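Unit 2: Work Zones at Small Scale
Instructor: Karthik Talukder
Room 205, Tunbridge Building
Handout for 18 Mar 2024

Reading: Frandsen, course packet, p. 163. Bring a scale rule.

1. Terms
A work zone is the area of counter, appliance and storage used for one stage of a task. The three zones treated in this unit are preparation, cooking and washing. Landing space is clear counter next to an appliance where a vessel can be set down. Reach is measured from the front edge of the counter to the center of the item used.

2. Scale
Play kitchens compress all three zones. Clearances that would be rejected in a full-size plan are accepted if each fixture can still be identified and used without moving its neighbor. Proportions between fixtures matter more than absolute size. Record both.

3. Cooktop and sink
Cooktop layout is assessed by burner size, burner position and access to the controls. Controls placed near the front avoid a reach across the burners. In the toy kitchen used for the exercise, the control panel sits near the front between the two burners, the smaller burner is at the right rear under the steel pot, and the sink is recessed into the counter to the right of the stovetop. Treat the pot, with the toy food in it, as a load on the rear burner, and the sponge in the basin as part of the washing zone. Draw the plan with the pot in place and mark the landing space you would assign to it.

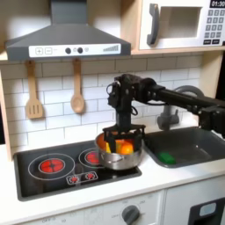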